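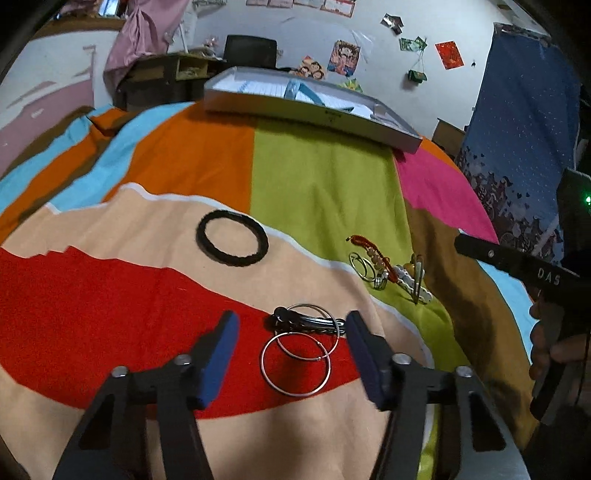
My mind becomes louder when I sit in silence. Is this normal, and should I go on?

Lurdes Moreira

Good evening to all. I have been reading this site for some months, but it is my first time to write, so please excuse me if I put this in the wrong section.

I began to meditate in November, after a small retreat weekend at Louro. It was very simple there. We sat on cushions in a long room with the windows open, a bell was rung, we were silent, the bell was rung again. In between we had soup and walked slowly in the garden. The teacher spoke perhaps ten minutes in the whole day. I liked this very much because I am tired of being spoken to.

At Louro I had one sitting, the last one before lunch, when I became quiet inside in a way I do not remember from any time since I was a child. I was not asleep. I heard the kitchen, I heard a man coughing, and all of it was far from me and did not trouble me. When the bell rang I did not want to move. I cried a little in the soup, but in a good way.

Since then I sit at home every morning at half past six, before my husband is awake. I use the same kind of cushion and I light a candle. I follow the breath, as we were taught, and when a thought comes I return. In the first weeks it was pleasant, not so deep as at Louro, but pleasant. Now it is the contrary. As soon as I close my eyes, everything starts. Old conversations, what I should have answered to my sister in 2022, the dentist, a song from an advertisement, and then a kind of anger which I do not have during the rest of the day. I am a calm person. My colleagues would tell you so. But on the cushion I am like a market on the last day before Christmas.

I also bought a small book, a translation, and it says that the soul which turns towards God finds rest. I am a Catholic by upbringing, I still go to Mass though not every week, and I was hoping that silence would be a way back to prayer for me. Instead I find only myself, and not the best part of myself.

My doubts are the following. Is it normal that it becomes worse after some time? Am I doing the breath wrongly? Should I sit for a shorter time, or longer, or change to a method with a word or a mantra? And is it possible that the experience at Louro was only tiredness and fresh air, and I am chasing something that was nothing?

I thank you in advance. I do not need to be comforted, I would prefer a direct reply.

fledora_reader

Totally normal!! Everybody gets this. It is your energy clearing. Your crown is opening faster than your root can hold so all the old stuff comes up to be released. Try wearing something red and eat root vegetables, beetroot is best, and do the sitting in the evening and not in the morning because the morning energy is too sharp for beginners. I had it for three weeks and then one day it was gone and I have not had a bad sitting since.

Also look up the Fledora breathing, four in, hold, eight out. It changed everything for me. Don't do it after a big meal.

Gil-soo Kong

Dear Lurdes,

You asked for a direct reply, so I will try. English is my third language, and some words in this area I learned first in Korean, so if something sounds strange, please ask me and I will look for a better word.

I have been sitting for many years, first in a Seon temple near my mother's town, and later alone and with a small mixed group at Stekemau, where half of us are Buddhist, some are Quakers and Catholics, and one man refuses to say. I am not a teacher. I only make the tea and keep the bell.

First, your question if it is normal. Yes. Almost every person in our group has told me the same story, usually in the first winter. My own teacher used the picture of a jar of water from the river. When you carry it, everything is moving and you see brown water. When you put it down, you begin to notice the pieces, each one. A person who notices the pieces thinks that somebody has put more dirt into the jar. I found this picture very annoying when I was young, but I have not met a better one.

Your anger is probably of this kind. You say you do not have it during the day. I would ask you, with respect, if this is quite certain. I also believed I was a calm man. My wife laughed when I told her this. During the day we have the telephone, the bus, the lunch, and a feeling comes and is covered in one second by the next thing. On the cushion there is no next thing. So I would not say that the sitting makes you angry.

Second, the breath. You cannot do the breath wrongly, but you can hold it too tightly. Many people who have had one beautiful sitting do this, because they return to the cushion like a person who goes back to a shop to get the same bread. They watch the breath and, at the same time, they watch the door, to see if the beautiful thing is coming. This watching is very tiring. After two or three weeks of it, the mind protests. You can test this for yourself: after the next sitting, ask whether your shoulders and your tongue are soft. My tongue was always pushed against my teeth, and I did not know it for a year.

What I would try, if I were in your place:

Sit for a shorter time, and let the clock decide and not the mood. You do not tell us how long you sit. If it is more than twenty minutes, make it fifteen for some weeks. Stay until the end also when it is bad, and stop at the end also when it is good. The second is harder.

Open your eyes a little. In my tradition we look down at the floor, at a place one arm's length in front, without examining it. With the eyes fully closed the mind has its own cinema. Some people find this one change is enough.

When the sister comes, do not send her away at once. Say inside, "talking to my sister", one time, in a friendly manner, and then go back to the breath. If she comes 80 times, you go back 80 times. In our temple there was a monk who said he had made 3000 bows before he made one without complaining, and he considered the complaining ones to be the real practice.

Do not change the method yet. It is very natural to look for another one when the first becomes dull or painful, and a word or a mantra is a good method, I have nothing against it. But the market will follow you there also. I would stay with the breath until the spring and then decide.

Third, about Louro. I do not think it was nothing. You were rested, there was no work, other people were silent with you, and all this helps. That it had ordinary causes does not make it false. But it was a sitting, and it ended at lunch. My teacher was quite rude about such experiences. If a student came to tell him about a great peace, he asked if the student had washed his bowl. I am less rude than he was, and I would only say, be thankful for it and do not measure the others against it.

About the prayer I must be careful, because it is not my house. I only repeat what a Catholic sister in our group once said to a younger woman who had your difficulty. She said that if the anger about your family is what you find in the silence, then perhaps this is what you have to bring that day, and you can bring it. She did not think one must first become quiet and afterwards pray. I hope I repeat it correctly. A priest or a spiritual director who knows silent prayer can help you much more than I can with this. The monasteries often have somebody, and it costs nothing to write to them.

One more thing, and I write it to everyone who asks about this. If the anger or the sadness stays with you after you stand up, if you sleep badly, or if old and frightening memories come, then please stop for a time and speak with a doctor or a person with training. It is no failure. I do not read such a thing in your message, but I cannot see you.

About the beetroot I have no opinion, we eat it with vinegar.

Gil-soo

Hatance

Agree with most of the long answer above, just wanted to add something practical. Half past six before anyone is up sounds lovely, but check that you are not listening out for your husband the whole time. I did my sitting in the kitchen for months and could not settle, and the reason was that I was waiting for the stairs to creak. I told my family what I was doing and asked for a quarter of an hour, and it became easier, not perfect.

Also is there a group near you? It does not have to be your own church. Sitting with others is a different thing from sitting alone and it may be part of what you felt at the retreat. Ours meets twice a month in a library and there is no talking at all until the biscuits.

I would leave the breath holding alone for now, by the way. It makes some people dizzy.

Lurdes Moreira

Thank you to the three of you, and especially to Gil-soo for the time it must have taken.

I looked at my shoulders this morning. They were near my ears. And it is true that I was waiting for the beautiful thing, I even knew at what minute it should come, because at Louro it came near the end.

I was sitting thirty minutes, I forgot to write it. I will go down to fifteen, with the eyes a little open, and I will leave the mantra for the spring. My husband knows that I meditate, but he believes it is at five, so he has been very careful not to make noise at the wrong hour. We have now spoken about it.

I have written to the sisters at a convent not far from here, to ask if someone there can receive me. If they reply, I will tell you what they said, in case it is of use to another person with the same difficulty.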